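Home | Teams | Schedule | Join Us | Shop | Contact

Players wanted: Owino needs a support, a sub, and one very patient coach

Hi! I run Owino, an amateur esports team that plays in the Mundex Open, and we're putting the roster back together for the fall split. Our old support got a night shift job in October and our sub moved up to a paid team (we're thrilled for her, and also a little wrecked), so I'm writing this at my kitchen table with a bracket sheet and far too much coffee.

First, who we are. We've been together for 3 splits, mostly the same core. We finished mid-table in the last one, with a really fun upset over Stanow in the group stage and then a really not fun loss to Stanow in the playoffs. They banned our jungler's whole comfort pool and we had no plan for it, and that one's on me, I did the draft. So yes, part of what I'm looking for is people who will speak up in draft when I'm about to do something silly.

The support spot is a full starting role. You'd be laning with our bot laner, who plays aggressive and wants somebody loud next to him. I don't care much about your rank as long as you're comfortable against Diamond players, but I do care that you track the enemy jungler, talk through your wards, and can play at least two engage champions without being asked twice. If all you play is enchanters, message me anyway, we can talk. 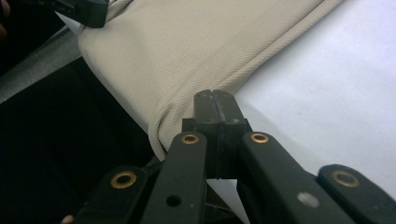 Scrims run from 7 p.m. to 10 p.m. Eastern, two nights a week, plus match night. We do a short review after each block, and I mean short, I have a day job too. The sub comes to one scrim block a week and sits in on all the reviews, and I promise you will play, I'm not collecting people for a bench. Subs get the same team jersey as everybody else, and please don't be picky about the color, because this year's is going to be beige, with the logo in black. I got outvoted. I've made my peace with it.

Now the coach. This is the part I'm most excited about! I've been doing the shotcalling, the drafts, the scheduling and the VOD reviews, and I'm only good at one of those. I'd love somebody who can watch our games with fresh eyes, pick one or two things for us to fix each week, and run the draft on match night. You don't need a resume full of big teams. If you coached your college club or you just write long angry notes about other people's macro, I want to hear from you.

Money, since everybody asks and they should. Playing spots are unpaid, but the entry fee is covered by Bemex, the PC repair shop that sponsors us, and prize money gets split evenly between everyone on the roster, sub and coach included. First place in the Open is $2,000 this split. The coach also gets a small monthly payment out of the sponsor money, and I'll tell you the exact amount when we talk.

You need to be at least 18, have a working mic, and live somewhere in North America with a decent ping. There are 119 teams signed up already and roster lock is coming, so please don't sit on this for two weeks.

To apply, send me an email with your in-game name, your main role, the nights you can't play, and one game you lost that you'd like to talk about. Please pick a loss! Coaches, send me a few notes on any match of ours from last split, they're all up on our page. I'll answer everyone, and tryouts are three scrim games with the team and a chat afterward. We mess around a lot between games and we're pretty quiet about it when somebody has a bad night, so don't be nervous.

Hope to see you in the lobby!

Contact: use the form on our Join Us page | © Owino Esports | Back to top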